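The dishes can wait, and for now they'll have to

My mother kept a tea towel over her left shoulder from breakfast until the evening news, and I have caught myself doing the same thing lately. I mention it because when people ask me whether I think machines will be doing our housework soon, I find I can't answer without thinking of that tea towel. She used it for drying, of course, but also for lifting hot lids, shooing the cat, wiping the corner of a child's mouth and marking the place on the bench where the good knife had been put down. If you had asked her what a tea towel was for, she would have told you it was for the dishes.

I have been hearing that the household robot is a few years off for most of my life. I'm old enough to have had it promised to me in black and white, and again in colour, and I have enjoyed it every time. I'm not a sceptic by temperament. I like gadgets. I own a bread maker, I owned one of the very first robot vacuums sold in Ustesdale, and I still speak kindly of it, although it spent a good part of its working life wedged under the sideboard calling for help. So please don't take what follows as the grumbling of a woman who wants everybody back at the copper with a wooden paddle. I'd love the help. My knees would love it even more.

What set me thinking was a visit in February to Navmont, where my old neighbour Gerrit Visser now works at a small packing business. They do gift hampers, mostly, and replacement parts for garden equipment, which is an odd pair of trades to have under one roof, but there you are. Gerrit has been there 13 years and runs the sorting bench. He'd told me over the phone that they were looking into arms for the bench (that was how he put it, "arms for the bench", as though he were ordering a chair) and he wondered if I'd like to come and have a sticky beak. I drove over with a lemon cake and stayed for most of the day.

The job they had in mind sounds like nothing at all. Small things come in a bin, all jumbled. Somebody has to reach in, pick one out, see what it is, and set it down in the tray where it belongs. When the tray is right, it moves along, and another takes its place. Gerrit does this while talking about his daughter's wedding. He does it while drinking tea. I watched him put his hand into a bin without looking, feel that he'd got two gaskets stuck together, part them with his thumbnail and put each where it should go, and he never once broke off what he was telling me about the caterers.

I asked whether he had noticed doing it. He hadn't, and he was a bit put out to be interrupted.

Chia-jung Siu, who was there from the firm that wants to sell them the equipment, was much more honest than I expected a salesperson to be. She told us that a good deal of the practice happens in simulation, on a computer, where an arm can try the same reach over and over without breaking anything or wearing out anybody's patience. I thought that was a lovely idea. I'd have liked a simulated kitchen when I was learning to make pastry.

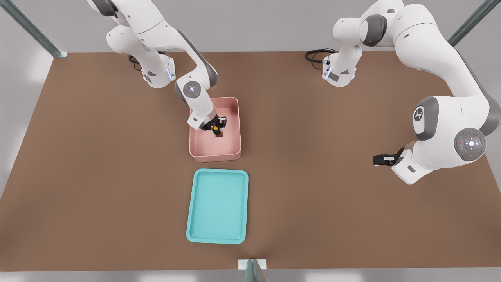
She also said, and I wrote this on the back of the cake receipt so I'd have it right, that picking a thing up is the part visitors clap for, and the trouble starts with everything on either side of it. Is the thing the right way up? Has it slid? Is there another one underneath? What if the bin is a different bin today because the usual one cracked and somebody brought one from home? In a simulated world the table is always level and clean unless someone has gone to the bother of making it otherwise. On Gerrit's bench there was a ring from his mug, a bit of tape that had lost its stick, and a sheet of paper with a phone number on it that he absolutely could not lose.

I think this is where a lot of us go wrong when we imagine the kitchen robot. We picture the chore by its name. We say "the dishes", and we see a plate being washed. But I stood at my own sink the evening I got home and tried to pay attention, and I was a little shocked by how much of the job had nothing to do with washing. I scraped a chop bone into one bin and the fat into an old tin. I left the roasting pan to soak because I could see there was no point fighting it. I smelled the sponge and threw it out. I put my grandson's cup on the high shelf, where he likes to be lifted up to fetch it, although it belongs on the low one. Then I stood there for a while with my hands in the water, looking at the garden, and I suppose a machine could be excused that part.

None of it is clever. That's what makes it so hard to explain to the people who build these things, or to the people who fund them. If you write down the instructions for loading a dishwasher they come to half a page, and then my sister comes to stay and puts the bowls in facing the wrong way, and I discover there was another page I'd never written, and that I hold it quite fiercely.

My friend Chinyere Bassey takes the opposite side from me, and has done so across many pots of tea. She cleaned hotel rooms for years, up on the coast at Dadari, and she has very little time for what she calls poetry about dusting. Her argument is that people who find dignity in scrubbing have usually not done 300 bathrooms in a season. She would hand over the lot tomorrow, tea towel and all, and if the machine did it badly for a few years, well, so did she at nineteen. I can't fault her on this. When I get misty about my mother's shoulder I try to remember that she had a bad back under it.

Chinyere also makes the point that we already gave most of it away and didn't mourn. Nobody I know misses the mangle. The washing machine doesn't wash as my grandmother did, with her knuckles and her opinion of the collar. It goes round and round in a drum, and we changed our clothes and our soap and our habits to suit it. Maybe, she says, the kitchen will change too. Maybe we'll all have the same stacking plates and a square bin in a fixed spot, and we'll think it perfectly natural.

She may be right, and it's the part of her case I find hardest to answer. It is certainly how the packing business is leaning. Gerrit's boss, Chi-keung Au, is a practical man, and he told me he'd gladly change every bin in the building to the one shape if it meant the arms could manage the dull half of the work and leave the fiddly half to people. He has 201 kinds of part on his shelves and thinks perhaps a third of them are easy. He'd start with those. He wasn't dreamy about it, and he wasn't gloomy either. He wanted to know what it cost, who would come when it stopped, and how long they'd take to get there.

But a house isn't a packing business, and this is where I dig in. In a shed you can decide that every bin will be the same bin. In a house there's a casserole dish from somebody's wedding in Nyamweya that fits nowhere and will never be thrown out. There is a drawer. You have one too, with the birthday candles and the allen keys. There are 3 people in my house most weekends and each one of them has a different idea of what "put away" means. A person who comes to help in a home learns the family as much as she learns the work. My mother had a woman in for a time after her operation, Abla Obeidat, and by the second month Abla knew which letters to leave on the hall table and which to put straight into my father's hand before he'd had time to fret about them. I don't know what you would call that skill, or where you'd write it down. She was being paid for the ironing.

So can they do it yet? My answer, for whatever a retired school secretary's answer is worth, is that they can do pieces of it, and that the pieces are getting bigger. I came away from Navmont believing Gerrit's bench will have its arms before long, that they'll handle the easy third, and that he'll stand beside them grumbling and fishing out what's been dropped. I came away quite unconvinced that anything is coming to fold a fitted sheet in my spare room, though I can't fold one either, so perhaps we'd be well matched.

I would ask one thing of the people working on it, and I say this with real affection, having eaten cake with several of them. Come and watch for longer. Come on the day the sink is blocked and the child is sick, and bring your notebook, and don't let us tidy up before you get here. Most of us will try to. I ran a cloth over the bench twice before Chinyere came round to argue with me about this very essay, and she noticed, and asked me what I'd done with the tin of fat.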